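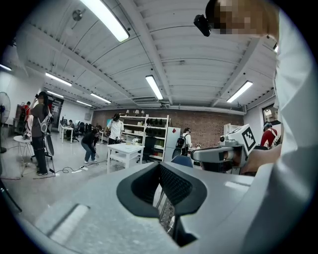
A hand-held gripper in a workshop, with a second gripper at right.

Cumanex is recalling replacement brake hoses sold through its Tirngate distribution center after finding that the fitting at the caliper end can loosen and let brake fluid seep out.

The recall covers front hoses for midsize pickups and vans, sold under the Kandeo label between March and July. Rear hoses and hoses that came on new vehicles are not part of it.

Cumanex said the problem was traced to a crimping press that was set too light after a die change. The company received 8 reports of leaks, most of them from repair shops that noticed fluid on the inside of the wheel during other work. It said it knows of no crashes or injuries.

Drivers may notice a soft or sinking brake pedal, a brake warning light, or fluid on the inner side of a front tire. Anyone who sees these signs should stop driving the vehicle and have it towed. Topping off the reservoir does not fix the leak.

Affected hoses have a batch number starting with 78 stamped on the metal collar. On most vehicles the collar can be read with the wheel turned all the way to one side, though some vans need the wheel taken off.

Owners can have both front hoses replaced and the brakes bled at no charge at any shop that carries Kandeo parts. The work takes less than an hour on most models. People who have already paid for a repair can send in the receipt and will be paid back up to $200 per vehicle. Claims must be filed within 3 months of the recall notice, which is being mailed to registered buyers this month.

Parts retailer Ansah, which sold the hoses in its stores and online, has pulled the remaining stock and is emailing customers whose orders match the recalled batches. Unused hoses can be returned to any Ansah store for a full refund, with or without the box.

New hoses from the corrected press began shipping from Tirngate in August.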